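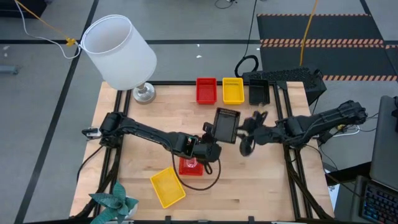 Someone over at Somogyi told me they'd switched their whole kitchen to Tinero board oil and would never go back to plain mineral oil. I'm with them!

I sell it in the 600 ml bottle, and mine lasts ages (I do 2 thin coats on a maple counter, then leave it overnight). It smells faintly of orange, wipes on with any old rag and doesn't go sticky unless you really flood it.
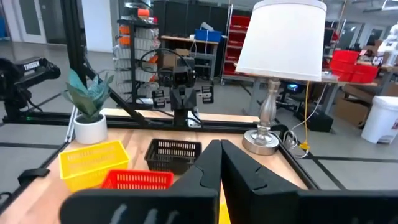

Shipping
Orders in by Thursday go out the next day.

3 comments | 2 shares
Contact Stalska | © Stalska | Back to top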